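Meeting Rooms and Hall Hire at the Mundon Centre: Frequently Asked Questions

Last updated 19 August 2021

Who may hire a room?

Any resident, society or business may apply. Hirers must be aged 18 or over and must be present for the whole of the booking. Applicants living in the parish of Wadville pay the resident rate, provided that proof of address is supplied with the form.

How do I make a booking?

Please complete the hire form and return it to the Bookings Office at least 14 days before the event. A booking is not confirmed until you have received a letter or email giving your reference number. Telephone enquiries are welcome on extension 3324, but rooms cannot be held by telephone.

Which rooms are available?

The Bianchini Hall is on the ground floor and is suited to talks, dances and public meetings. The Musto Room is on the first floor, may be reached by lift and is licensed for no more than 47 people. Room 19 is a small room intended for interviews and study groups.

What does it cost?

Charges are reviewed each April and are set out on the Scale of Charges, which is sent with the hire form. Bookings made before a review are honoured at the earlier rate. Registered charities may apply for a reduction, although this cannot be combined with the resident rate.

Is a deposit required?

Yes. The deposit is returned after the room has been inspected, less the cost of any damage or extra cleaning.

May I arrive early to set up?

Only if the time has been included in your booking. The hire period covers setting up, the event itself and clearing away.

Are tables and chairs provided?

Both are included in the charge. Please state on the form how many you need and attach a plan if you would like them laid out for you – otherwise they will be left stacked.
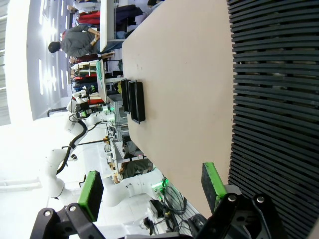 Tables must not be dragged across the floor. Tape, pins and candles may not be used on any surface.

May food and drink be served?

Cold food may be brought into all rooms. The kitchen is hired separately. Alcohol may be served only with written consent, and hirers who wish to sell it must obtain their own licence.

What happens if I need to cancel?

Notice must be given in writing. Where 14 days' notice or more is received, the full charge is refunded. Later cancellations are charged at half the hire fee – except where the room is let again.

Whom should I contact with a complaint?

Please write to Vendula Brabec, Bookings Manager, at the Mundon Centre, quoting your reference number.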